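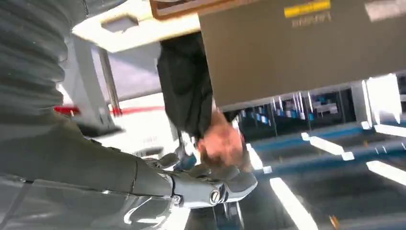

Gray sleeve, gray fingers, one shiny screw.

So I finally gave in and started baking rye bread again, mostly thanks to a 1967 cookbook I found at the thrift store in Garnton for 90 cents! The Eklund loaf on page 2 is the one I keep making (molasses, a little orange peel, way too much caraway).

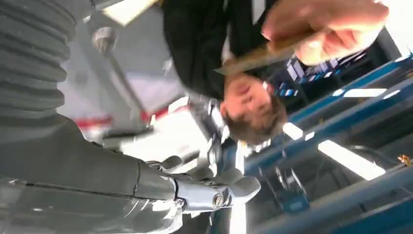

All those folds!

My first loaf was a brick, so I cut the flour and let it rise overnight. 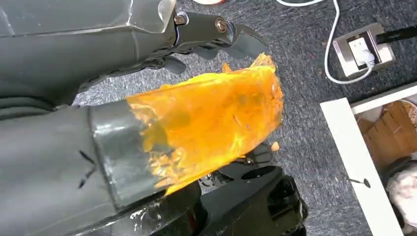 The second one came out much softer, and half of it was gone before dinner.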